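Search this site Go

Filed under: Kit & Money, Robots, Threads

Print this page | E-mail this to a friend

Right, budget thread. I've been promising this since October and Delia Nistor has started sending me a single question mark every morning, so let's go. What we're buying for the robot bench next year, what we're not, and where I got my sums wrong last time.

Some background for new people. We're a small workshop with a two-arm bench and we do pick-and-stack work for firms who want to know if their fiddly job can be automated before they spend proper money. So we spend a bit of improper money first, on their behalf. That's the business!

The big lesson from last year: I budgeted for arms and forgot everything that hangs off the arms. Mounts, cables, fingertips, screws. Oh my word, the screws. If you're planning your first bench, write down the price of the arm and then leave a lot of empty lines underneath it.

Fingertips first, then. We run soft-ish orange ones and I treat them like printer ink now – they go in the running costs, not in with the equipment. Kam-wah wanted to put them under equipment and we had a whole lunch about it.

My ask for next year is 12 spare pairs. Last year I asked for four and spent the spring begging Huna for a rush order, with rush order postage, which I'm still cross about.

Cubes and black tape, and that's the whole job on the table at the moment:

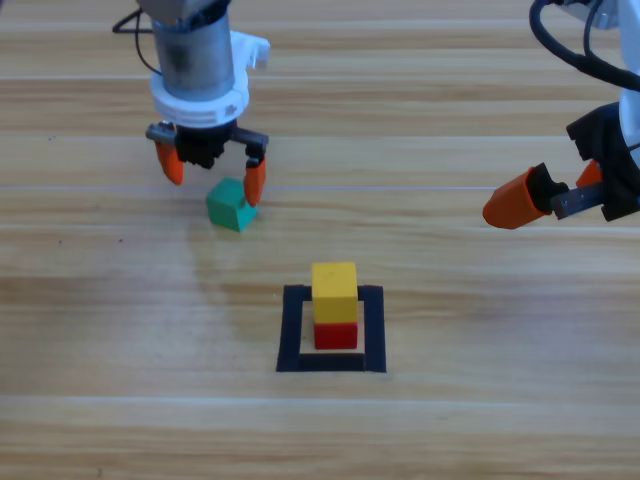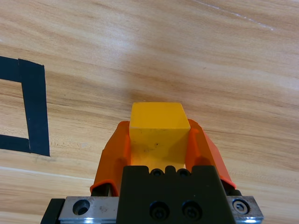

Now, the question everyone asks me. Do you need two arms? The second arm was the biggest line in the budget by miles, and I'd have been quite happy to put it off a year. Delia talked me round. Her argument was that half the people who ring us want handovers or sharing a table, and we were saying no to them every time.

She was right and I've told her so in writing, which she has printed out.

But if your jobs are all "pick this up, put it there", buy one arm and spend the rest on cameras and spares. Really. One arm that's running beats two arms and no money for a replacement cable.

Cameras. We had three quotes. Lollesitz came in highest but included mounts and a day of someone setting them up. Su was cheapest and I nearly went for it, until I added the mounts, the leads and the hours Kam-wah would spend muttering. By the time I'd done that there was hardly anything in it.

So that's a rule of mine now. I ask every supplier for the "on the bench and working" price. Some of them go very quiet. The good ones send you a list.

Stultus is what we call our job-tracking spreadsheet, before anyone asks me for a link. It's a spreadsheet. It has a tab for parts, a tab for hours and a tab called DO NOT, which is things I've bought twice by mistake.

Tab one is the useful one. Every time anything gets swapped on either arm, whoever did it puts the part and the reason in. It's dull, and Kam-wah puts reasons like "sad", but after 10 months I could plan the parts order from real numbers and I'd never been able to do that before.

Someone asked about practice objects and whether to buy a proper test set. We priced one up. Very nice, came in a case with foam. Then we carried on with coloured cubes and tape, and put the difference towards fingertips. You can learn an awful lot about a gripper from a small cube. Buy the posh set when a customer's job really calls for it, and quote it into that job!

Table: don't overthink it, but do put it in the plan. I didn't, first time, and had to find the cash from the tea and sundries line. If I were buying again I'd think harder about how shiny the top is, because glare and cameras are not friends. A less shiny top is on the maybe list for next year, along with better blinds, and I suspect the blinds will win on price.

Service contract. We turned it down for year one and I'd say the same again for a bench this size. Year two I'm less sure. The quote covers two visits and phone help, and the phone help is the bit I'd pay for. I've asked whether they'll sell it to us on its own and I should hear on Monday.

Power and air: get the electrician in before the arms arrive. I won't go into it.

So the order of asking, if they don't give me everything: spare fingertips, spare cables, the cameras on the full price, phone help if they'll split it, then blinds. The table can wait. So can the third gripper that Kam-wah keeps adding to the bottom of the list in a slightly smaller font.

A couple of you wanted my blank budget sheet, the one with all the empty lines under the arm. I'll tidy it up and take out the rude tab names first. Give me a few days – Delia wants to check my formulas before it goes anywhere.

Print this page | E-mail this to a friend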